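**Ticket: table paper creeping and tearing, big work table**
Status: open, nearly there!
Raised by: Marina Margaritis
Picked up by: Charalambos Kouris

**Problem**
The white paper on the big table won't stay put. Whenever anyone drags something heavy across it, the whole sheet shifts toward the front and rucks up, and by mid-afternoon there's usually a tear. We went onto the Mustari roll in February and I love the stuff otherwise (lovely colour, takes pen beautifully), so I'm really keen to get this sorted and not go back to the old brown.

**Setup**
- Mustari white, 1000 mm wide, cut from the roll as needed
- Table is the large timber-edged one, oiled last winter
- Low-tack tape from Gradlow, along the short ends only

**Log**

*MM, 9.15 am.* Fresh sheet down, taped at both ends. Looked gorgeous for an hour. Slid at the first decent shove.

*CK, 11 am.* Reckon it's the oil. Wiped the timber with metho and let it dry off, then re-taped. Big improvement! Tape grips properly now and comes away clean, no colour lifted from the edge.

*MM, 1.40 pm.* Tape's holding like a champion but the middle still ripples. Tried a 400 mm offcut of Vasilakis rubber mat underneath. Stops the sliding, but you can feel the edge of it through the paper and the pen skips. Pulled it out again.

*CK, 2.30 pm.* Have a look at how we're cutting it. I measured the last sheet and it was 40 mm short of the back rim, so the tape was half on paper and half on nothing much. Cut the next one longer and fold it under. Todau clips might do the job on the long side, I've got 2 in my drawer.

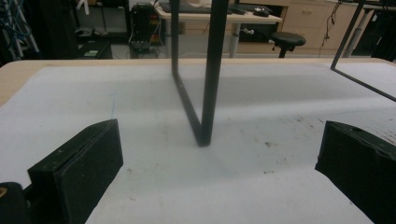

*MM, 4 pm.* Tape is only part of it, I'm now sure of that. The other part is how we load the table. Anything with a hard corner wants lifting and setting down, never sliding, and the black metal frames are the ones to watch, standing up on the sheet with a bottom corner resting right on the paper. The wrinkles are slight, so I'm not fussed about those, but the brown and grey smudges tell me we should be changing the sheet more often anyway. Fresh paper, longer cut, clips on the long side. I can't wait to try it!

*CK, 4.20 pm.* Agreed on all of that. Clips are on your shelf. Leaving this open until the new sheet has had a full day's use.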